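## 7.3 Protective stop with the gripper low over the table 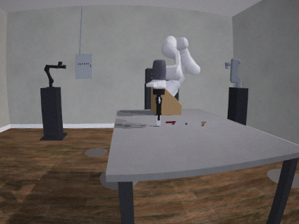 Fault 549 means the arm met more force than its limit allows and held its position. It shows up most often on short downward moves, in the simulator as well as on the Jaren cell.

1. Leave the program paused. Do not press Resume.
2. Open the log and note the joint number next to the fault.
3. Set jog speed to 20 mm/s and raise the tool straight up.
4. Check the tool length in the Vatstead settings - a wrong value drives the fingers too low.
5. Clear the fault and run one cycle at low speed.

**Caution:** On the real cell, stay outside the guard until the drives are off.

**Note:** If 549 comes back at the same point, save the log and send it to Renji Imai before changing any force limits.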